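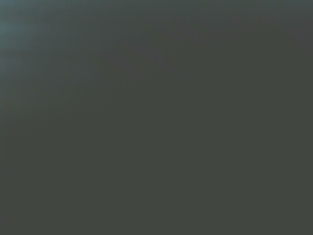

Trernia 무지 표면 색조 기록

Trernia는 실내 가구와 작업 공간의 무늬 없는 표면을 대상으로 색조, 밝기 변화, 경계의 성격을 기록한 자료집이다. Gitwood에서 관리하며, 수집은 Grostonow의 공용 주방, 공구실, 창고 구역에서 이루어졌다. 본 문서는 자료의 구성, 주석 규칙, 파일 형식, 알려진 문제를 기술한다.

관리 담당: Lakshmi Unnithan
주석 언어: 한국어(기본), 영어(일부 필드)
상태: 유지보수 중. 범주 추가 계획 없음

개요

가구 도장면의 보수, 선반 교체, 작업대 덮개의 색 맞춤 작업에서는 제조사 색상표가 남아 있지 않은 경우가 많다. 현장에서는 "진한 회색", "국방색 비슷한 것"과 같은 표현이 쓰이는데, 같은 면을 두고도 기록자마다 용어가 다르다. Trernia는 이 용어를 정리하기 위해 시작되었다. 한 면의 대표 색조를 정해진 어휘로 적고, 그 면 위에 나타나는 밝기 변화를 별도 필드에 분리하여 적는다.

자료의 대부분은 단일 색으로 인식되는 면이다. 무늬, 글자, 손잡이, 모서리가 포함된 항목도 있으나 주석 대상은 항상 면 자체이다.

구성

최초 수집분은 3,000건이다. 중복, 손상 파일, 면이 확인되지 않는 항목을 제외하고 2,181건이 남았다. 이 중 773건은 두 명의 기록자가 독립적으로 주석을 작성하였으며, 나머지는 단독 주석이다. 평가용으로 700건을 분리하였다. 평가용 항목은 모두 이중 주석 항목에서 선택하였다.

평가용 분할에 속하지 않은 이중 주석 항목은 주석 지침의 개정에 사용되었으므로 일치도 계산에서 제외한다. 과거 배포본을 사용하는 경우 split 열이 비어 있는 항목이 있다. 이 항목은 학습용으로 간주한다.

폴더 구조

surfaces/ : 원본 영상
notes/ : 항목별 주석(JSON)
vocab/ : 색조 어휘표와 개정 이력
splits/ : 분할 목록
docs/ : 주석 지침, 현장 기록 양식

원본 영상과 주석은 동일한 파일명을 가지며 확장자만 다르다. 파일명에는 의미가 없다. 정렬 순서로부터 장소나 시각을 추정하지 말 것.

주석 필드

base_tone
면의 대표 색조. 어휘표의 항목 하나 또는 인접한 항목 두 개를 적는다. 두 개를 적는 경우 순서는 우세한 순서이다. 문서 첫머리의 항목은 "어두운 회녹색" 계열이며, 차콜 회색과 짙은 올리브색 사이에 해당한다. 어느 한쪽으로 확정하지 않고 범위로 남긴다.

saturation
높음, 중간, 낮음 중 하나. 판단이 어려운 경우 낮은 쪽을 선택한다.

uniformity
밝기의 고른 정도. 면 전체를 기준으로 하되, 변화가 일부 구역에 한정되면 zone 필드를 함께 작성한다. 첫머리의 항목은 아래쪽 3분의 2가 매우 고르고 변화가 위쪽에 모여 있으므로 "부분 균일"이 된다.

zone
밝기 또는 색조가 달라지는 구역의 목록. 각 구역은 위치, 방향, 상대 밝기, 경계의 성격을 갖는다. 위치는 좌상, 상, 우상, 좌, 중앙, 우, 좌하, 하, 우하 중에서 선택한다.

edge_type
구역 경계의 성격. 선명, 완만, 불명확의 세 값을 사용한다. 경계를 손가락으로 짚을 수 없으면 불명확으로 기록한다.

finish
마감의 외관. 무광, 반광, 유광, 판단 불가. 반사광의 유무만으로 유광을 선택하지 않는다. 밝은 부분이 넓고 경계가 흐린 경우에는 무광 면에서도 동일한 형태가 나타날 수 있다.

material
재질. 기본값은 "미기재"이다. 현장 기록 양식에 재질이 적혀 있을 때에만 채운다. 외관으로부터 목재, 금속, 섬유, 플라스틱을 추정하여 적지 않는다.

object
면이 속한 물건. 현장 기록 양식에 기재가 없고 외관으로 식별되지 않으면 "미상"으로 둔다. 미상 항목은 오류가 아니며 검수에서 반려되지 않는다.

remark
자유 기술. 한 문장 이내로 적는다.

작성 예

다음은 첫머리 항목의 주석을 읽기 쉬운 형태로 옮긴 것이다.

base_tone: 어두운 회녹색
saturation: 낮음
uniformity: 부분 균일
zone: 좌상, 옅은 청회색, 주변보다 밝음
zone: 상, 사선 띠, 갈회색 기미, 주변보다 약간 어두움
edge_type: 불명확
finish: 무광
material: 미기재
object: 미상
remark: 매우 희미한 세로 줄은 화소 단위의 명암으로 보아 표면 질감에 포함하지 않음

색조 어휘

어휘표는 무채색 계열, 녹색 계열, 갈색 계열, 청색 계열로 나뉜다. 적색과 황색 계열은 수집 구역에 해당 면이 적어 세분하지 않았다.

회녹색은 무채색 계열이 아닌 녹색 계열에 둔다. 초기 어휘표에서는 "녹회색"과 "회녹색"을 구분하였으나 이중 주석에서 두 용어가 서로 바뀌어 적히는 사례가 반복되어 통합하였다. "국방색", "카키", "쑥색"은 기록자의 연령대와 직종에 따라 가리키는 색이 달라 금지어로 지정하였다. 금지어가 들어온 항목은 검수 단계에서 반려된다.

"올리브"는 단독으로 쓰지 않는다. "짙은 올리브색", "밝은 올리브색"과 같이 명도 수식어를 붙인다. "차콜"도 색조 이름으로는 "차콜 회색"의 형태만 허용한다.

색의 기미(cast)는 대표 색조와 구분한다. 회녹색 면의 일부가 갈색 쪽으로 기울어 보이더라도 대표 색조는 회녹색이고, 갈색 기미는 zone에 적는다. 대표 색조의 판정에는 가장 넓은 균일 구역을 사용한다. 면적이 비슷한 구역이 둘 이상이면 base_tone에 두 항목을 적는 방법을 우선한다.

주석 절차

1. 영상을 어두운 배경의 화면에서 연다. 흰 배경에서는 어두운 면의 차이가 줄어들어 보인다.
2. 가장 넓은 균일 구역을 찾아 base_tone을 적는다.
3. 밝기가 다른 구역을 밝은 것부터 순서대로 zone에 추가한다.
4. 각 구역의 경계를 판정한다.
5. 현장 기록 양식을 연다. 2~4단계를 마치기 전에는 양식을 열지 않는다.
6. 양식에 근거가 있는 경우에 한하여 material과 object를 채운다.
7. 금지어 검사를 실행하고 저장한다.

5단계의 순서는 지침 개정 후에 추가된 것이다. 양식에 "녹색 작업대"라고 적혀 있으면 실제로 회색에 가까운 면에도 녹색 계열을 선택하는 경향이 확인되었다. 개정 이전에 작성된 주석에는 protocol 필드에 "old" 값이 들어 있다.

이중 주석의 불일치는 Joseph 검수 도구에서 병합한다. Joseph은 두 주석을 나란히 표시하고 필드별로 채택 값을 고르게 한다. 합의가 되지 않은 필드는 두 값을 모두 보존하며 disputed 표시를 붙인다. 다수결이나 평균은 적용하지 않는다.

줄무늬와 잡음의 처리

어두운 면에서는 세로 또는 가로 방향의 약한 줄이 나타날 수 있다. 기록자가 이를 결, 골, 직조 무늬로 적는 경우가 있었으므로 다음 기준을 둔다.

줄의 간격이 면의 기울기와 관계없이 일정하면 질감으로 기록하지 않는다.
줄이 면의 경계를 넘어 다른 물건까지 이어지면 질감으로 기록하지 않는다.
경계나 다른 물건이 없어 비교할 수 없으면 질감 필드를 비우고 remark에 적는다.
배율을 높여야만 보이는 줄은 uniformity의 판정에 반영하지 않는다.

질감 필드(texture)는 선택 필드이며, 빈 값은 "질감 없음"을 의미하지 않는다. 질감이 없다고 판단한 경우에는 "없음"을 명시한다.

권장 용도

색조 용어의 일관성 검토
무지 표면에 대한 한국어 기술문의 작성과 평가
밝기 변화와 대표 색조를 분리하여 적는 연습 자료
물체를 식별할 수 없는 면에 대해 "미상"으로 답하는지 확인하는 시험

권장하지 않는 용도

도료의 배합 또는 발주. 본 자료에는 측색 값이 없다.
재질 분류. material 필드의 대부분이 미기재이다.
표면 손상의 검출. 흠집과 얼룩은 체계적으로 기록되지 않았다.
조도의 추정. 촬영 당시의 조명 조건은 보존되지 않았다.

알려진 문제

어두운 면의 비중이 높다. 공구실과 창고 구역의 선반, 덮개, 서랍 면이 많이 포함된 결과이며, 흰색 계열의 주방 면은 상대적으로 적다. 분할 시 색조 계열의 비율을 맞추지 않았으므로 계열별 점수를 따로 보고할 것을 권한다.

동일한 면이 복수의 항목에 나타날 수 있다. 중복 제거는 파일 단위로만 수행하였다. 무지 표면은 서로 다른 면이라도 수치상 유사도가 높게 나와 자동 제거를 적용하지 않았다.

위쪽에 밝은 구역이 있는 항목에서 "상"과 "좌상"의 선택이 기록자마다 다르다. 현재 규칙은 가장 밝은 지점의 위치를 따른다. 왼쪽 가장자리에서 시작해 안쪽으로 옅어지는 밝은 구역은, 가장 밝은 지점이 위에서 5분의 1 부근이면 좌상이다. 개정 이전 주석은 구역의 면적 중심을 기준으로 하였으며 아직 전부 변환되지 않았다.

"청회색"과 "청록 기미의 회색"의 일치도가 낮다. 면적이 작은 구역에서 특히 그렇다. 평가 시 두 값을 동일하게 취급하는 설정(merge_teal)을 제공한다. 기본값은 꺼짐이다.

finish 필드의 "무광"에는 판단 불가로 적었어야 할 항목이 섞여 있다. 재검수는 어두운 녹색 계열부터 진행한다.

변경 이력

5월 배포본: 회녹색 통합, merge_teal 설정 추가, 금지어 목록 갱신
이전 배포본: protocol 필드 추가, 평가용 분할 고정
최초 배포본: 단독 주석만 포함

수정 제안

주석 오류는 파일명, 필드명, 현재 값, 제안 값을 적어 제출한다. base_tone의 수정 제안에는 판정에 사용한 구역의 위치를 함께 적는다. 현장에서 해당 면을 직접 확인한 경우에는 양식의 재작성본을 첨부한다. 어휘표에 새 용어를 추가하려면 그 용어가 필요한 항목의 목록과, 기존 용어로 표현했을 때 구분되지 않는 항목의 목록을 모두 제출해야 한다.

영상 자체의 보정본은 받지 않는다. 밝기나 대비를 조정한 영상으로 작성된 주석도 병합하지 않는다.

인용 표기

Unnithan, Lakshmi. Trernia 무지 표면 색조 기록. Gitwood, Grostonow. 사용한 배포본의 이름과 merge_teal 설정 여부를 함께 적는다.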